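Print this page | E-mail this page

Search Bramside Help: Enter keywords Go

Ground spices in small glass jars — how much headspace, and do they need a carousel?

Asked by Shewit Fikre in Kitchen Storage

I moved my ground spices out of bags and into small glass jars with metal lids. Most of the jars are well short of full. One has an olive-brown powder that only comes up a third of the way or so, and I forgot to label it before the bag went out.

Two questions. Does all that air above the powder make it go stale sooner? And is it worth getting a turning stand, or will a plain tray do? I cook most nights and use 12 spices regularly. 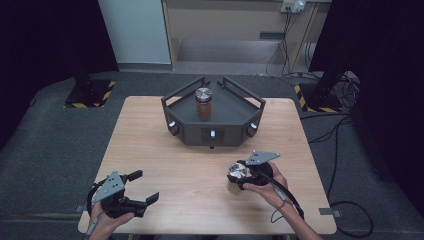
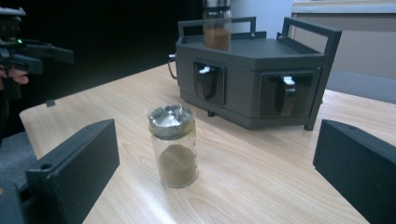 Soudabeh Babaei replied:
The air matters less than light and heat. Keep the lids tight and the jars away from the stove and you should be fine for months. If it bothers you, buy smaller jars or combine two that hold the same thing. For the mystery one, smell it next to your cumin and your coriander. Write the month on the bottom with a grease pencil.

Reply from Kianoush Mousavi:
Just get a drawer. I had a carousel and the jars at the back still got forgotten.

Sille Lauritsen wrote:
A tray is enough for 12 jars if they sit in one layer. Pick one with a rail or a lip so they don't slide off when you move it. Don't shake powder over a steaming pot — spoon it out, or it cakes under the lid. Mine did that with garlic powder and I had to chip it out with a butter knife.

Print this page | E-mail this page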